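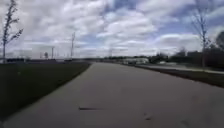
Sidewalk robots need a rule for the empty stretches too

By Jamie Kershaw
Opinion

Most of the rules written for delivery robots are about crowds. How close may the machine come to a stroller, how long must it wait at a crosswalk, what does it do when a dog walks up to it. Those are fair questions and I am glad someone is asking them. But a lot of the work happens on paths like the one between the Prekard lots and the edge of town, with mown grass on one side, a thin strip of grass and then the road on the other, and concrete running straight ahead for a long way.

The draft code that our county will take up in June has 23 pages on busy sidewalks. It has one paragraph on open ones. It says that where no pedestrians are detected, the operator may set a speed "suited to conditions." I have read that paragraph many times and I still do not know what it asks anyone to do.

I spent years in maintenance before I started writing about this, and I learned to distrust any rule that can't be checked. A machine passes or it fails. If two inspectors can read the same line and reach different answers, the line needs more work.

Take a dark streak on pale concrete. It could be a crack, a stain or a bit of trash. A person walking decides without thinking. A robot has to be told what to do when it can't decide, and the code should say so: slow down, treat the mark as solid, go past with a set margin, and log it. Gralent already does something close to this with its carts. Toivonen, as far as I can tell from its public manual, lets the cart drive on if the mark is small. Both firms would meet the draft as written.

Then there is the edge. A straight border of cut lawn is easy to follow. A border that fades into shadow and then into grass is harder, and it is often the one on the road side. I would like the code to require that a robot keep to the side of the path away from traffic unless it is passing someone. Bike clubs have asked riders to do much the same for years, and it costs nothing.

Light matters as well. Thick clouds with blue between them mean the brightness on the ground can change in a few seconds. Barnik tests its units in a hall. Halls are useful, but I would want 50 hours outdoors, under mixed skies, before a unit gets its permit, and I would want the log handed over with the application.

The usual objection is cost. Small operators say each new line in the code is one more reason to quit. I take that seriously – two of them are my neighbors. But a vague rule costs money too. It gets paid later, to lawyers, after a cart has ended up in the road.

The comment period opened on 8th May. Anyone who lives in the county can send a page, and it does not have to be technical. Mine asks for a fixed top speed on open paths, a clear rule for unknown marks, and the side-of-path rule. If you walk one of these paths, write down which one and what you would want a machine to do there.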